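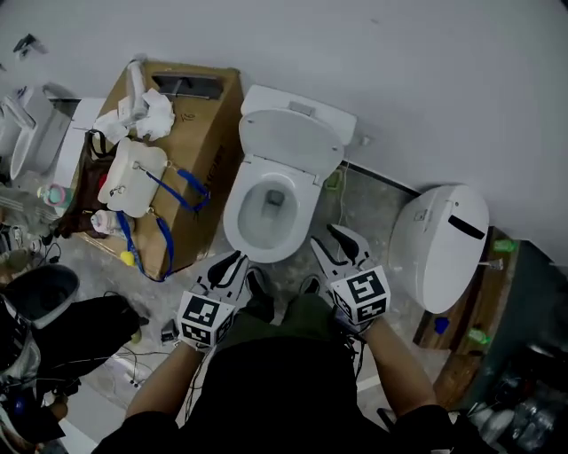 4. Replacing the fill valve

This section covers the Plirness 886 fill valve in a floor-mounted toilet with a separate tank. For tanks built into the wall, go to Section 5.

You will need a sponge, a bucket, an adjustable wrench and seal kit 153. The kit is packed in the bag with the valve.

Removing the old valve

1. Close the shutoff valve on the supply line. Turn it clockwise until it stops.
2. Take off the tank lid and lay it flat on a towel, away from where you are working.
3. Flush and hold the handle down until the tank stops draining. Soak up the rest with the sponge.
4. Put the bucket under the supply line and unscrew the line from the valve. A little water will run out.
5. Loosen the locknut under the tank and lift the old valve out.

Caution: Do not use the wrench on a plastic locknut that is already turning by hand. The threads strip easily.

Fitting the new valve

6. Wipe the area around the hole, inside and outside the tank. Remove any old putty.
7. Twist the valve body to set its height. The mark on the cap must sit above the overflow pipe. If the tank is less than 200 mm deep inside, use the short body.
8. Push the cone washer onto the shank, wide side up, and lower the valve into the hole. 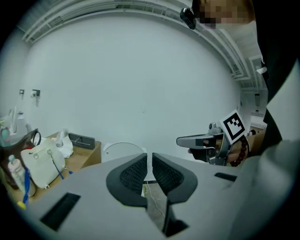
9. Tighten the locknut by hand, then give it a half turn with the wrench.
10. Clip the refill tube to the overflow pipe. The end of the tube must stay above the water.
11. Reconnect the supply line and open the shutoff valve slowly.
12. Let the tank fill, then flush 2 times and feel around the locknut for drips.

Note: If the valve keeps running after the tank is full, lower the float one notch and flush again. Grit in the inlet screen can cause the same fault. See "Cleaning the screen" in Section 6.

Older Calimlim tanks have a wider hole and need the adapter ring, which is sold separately.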